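Two-Arm Tabletop Sorting: Final Report
Project team 4, Senior Robotics Elective
23 April 2026

Summary

Our team spent the spring semester teaching a two-arm robot station to pick small household items up off a table and put them on a plate, and to take them off again. We recorded demonstrations by hand, trained a control policy on them, and tested it on 80 trials. The policy finished the full task in 30 of them. This report covers how we set up the work, what we recorded, how the tests went, and what we would tell the next team.

Background

The school has had the two arms since last year, when another team used them for stacking cups. That team wrote each motion out as a list of joint positions. It worked as long as the cups started in the same place, and their report says so. We wanted to try learning from demonstrations, so that the starting positions could change from one run to the next.

We named our software Flakance. It has three parts: a recorder, a trainer and a runner. The recorder was the first thing we wrote and the part we rewrote most often. Our project log is kept on Bonsu, the class server, along with the code and all of the recordings.

The Task

Each run starts with small objects on the plate or on the table next to it. The operator calls out one object and where it should go. The arm on that side of the table reaches for it, closes, lifts, moves and lets go. If the object is near the middle, either arm is allowed to take it. A run counts as finished when every called object is where it was supposed to be and nothing has been knocked off the table.

We decided early that the objects should be different from each other. The cups from last year were all the same shape, and a grip that worked on one worked on all of them. We collected things from desk drawers and the classroom supply shelf and ended up with a set that included blocks, small boxes, a tape measure and a few kitchen items.

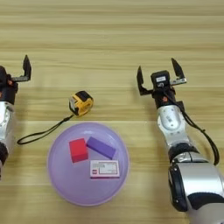 Grasping was the hardest part of the project, and most of our failed trials ended there. The fingers close from two sides, so the object has to be lined up with them before they shut, and a small error in angle turns the object instead of lifting it. Plain blocks like the red and purple ones were the easiest for us, as long as they had space between them. When one block sat close to the corner of another, the fingers tended to push the second block while reaching for the first. Flat items such as the white box gave the fingers very little side to hold. The tape measure had its own problem, which was the wrist strap. With the loop lying out across the wood, it could end up between a finger and the plate, and then the plate moved along with the tape measure. We talked about taking the strap off and voted to leave it on. We recorded extra demonstrations with the strap in different positions, and the results got somewhat better after that.

Recording Demonstrations

We recorded 800 demonstrations in total. Two people worked each session, one guiding the arms and one resetting the table and writing in the log. We traded places every half hour. Tired operators made jerky motions, and the policy learned the jerks.

The log has 3,961 lines. Many of them are short, like "reset, plate moved" or "dropped, redo." We went back and marked every demonstration as good, usable or bad. Bad ones were left out of training but kept on the server in case a later team wants them.

For the first two weeks we let each person pick their own way of approaching an object. One of us always came in from the left, another came straight down. The first policy we trained seemed to mix the two and often stopped halfway, hanging over the table. After that we agreed on one approach for each kind of object and wrote it on a sheet taped to the wall. We threw out the early recordings and started over – a slow week, but the next policy stopped hesitating.

Table and Background

The tabletop has a strong grain with darker streaks in it. We were worried this would confuse the vision part of the system and bought a sheet of gray Prukwood board to cover it. We trained once with the cover and once without. There was no clear difference, so we went back to the bare wood, which was easier to keep flat. The Prukwood sheet is in the storage closet and can be used by anyone.

Lighting mattered more. The policy did worse in the late afternoon, when the sun came through the side windows. We closed the blinds for all of the final tests.

Test Results

We ran 80 trials over four class periods. Before each one, a team member who was not running the software laid out the objects from a list of shuffled positions. The operator was not allowed to move anything once the trial began.

Finished: 30
Not finished: 50

Most of the unfinished trials failed on a grasp. The next most common cause was a bad release, where the object was carried to the right place but tipped over or slid when the fingers opened. In a few trials both arms went for the same object and the runner shut down, as it is supposed to. We never had a collision hard enough to damage anything.

We did not reach the goal in our proposal, which was to finish half of the trials.

Problems With the Equipment

The cable that loops out beside the gripper caught on the operator's sleeve twice. We added a rule about rolling up sleeves. One gripper also drifted a little out of calibration over a long session and had to be zeroed again at lunch. We bought replacement finger pads from Nusard, but they came too late to be part of the final tests and are still in the bag.

Advice for the Next Team

Agree on how to approach each object before recording anything. Label demonstrations on the same day you make them. Our labels from the third week were done a month late and we do not fully trust them.

Try the new pads first. If they grip flat items better, the test numbers could change without any new training.

The station is reserved for us until June. We plan to use the remaining time to repeat the tests with the afternoon light coming in, and we will add those results to the log on Bonsu.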